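Notes on Refurnishing the Istholm Office

2021-01-20

The furnishing of the Istholm office has now reached its second stage. The desks supplied by Zesby were assembled in the first, and attention has since moved to the floor and the lighting. I record the decisions here for my own reference and for those readers who asked to follow the project.

The wooden plank floor has been retained. Recessed lights serve the lower section of the ceiling, and the long fluorescent tube remains in use where the ceiling is higher.
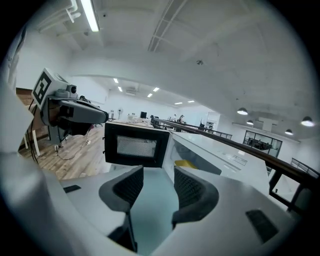 How should cables be routed across an open wooden floor?
Place each desk near a floor outlet, keep the cable run short, and cover any length that crosses a walkway.

The Haruna catalog lists a suitable cover in lengths of up to 1000 mm. I have ordered 5 of these in gray. The Rellix version was considered and set aside on grounds of color.

Shelving will be addressed in May. Readers with experience of cable covers on plank floors are invited to leave a comment.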